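Home | Guides | Work Tables | Parts & Bins | Contact

Share (4) | 3 comments

Section 3: Sorting small parts and setting aside the big panels

Welcome back! If you have followed us this far, your Fellum work table is standing level and you are ready for the pleasant part, getting everything into its place. Take your time with it.

1. Wipe down the yellow top and the front ledge with a soft cloth, and let them dry.
2. Set the small pieces out along the ledge, like with like (caps with caps, boxes with boxes).
3. Put a bin on the carpet within easy reach, and lay a flat sheet of cardboard in the bottom.
4. Lift each large black plastic panel by its two side edges, using both hands, and bring it over the cardboard before you lower it.

Note: Yasuo Uchida, who wrote the first version of this guide, likes to keep the pegs at one end, and we have come around to his way of doing it.

CAUTION: Please don't carry a panel by its thin rim. It can crack.
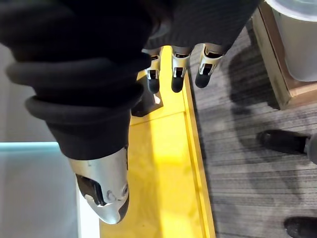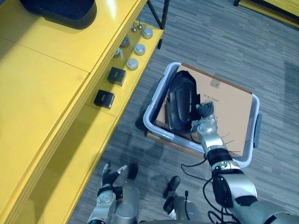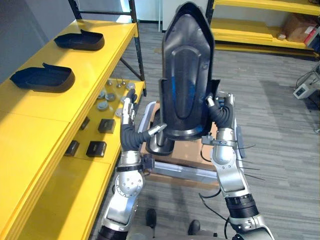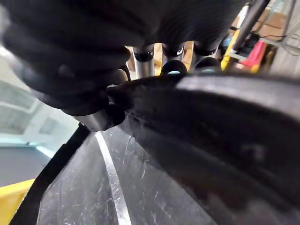

Can I stack the large panels on top of one another?

It's best to keep them in a single layer, but if you are short on space, you can stack up to 3 with a sheet of cardboard between each.

Previous | Next | Back to top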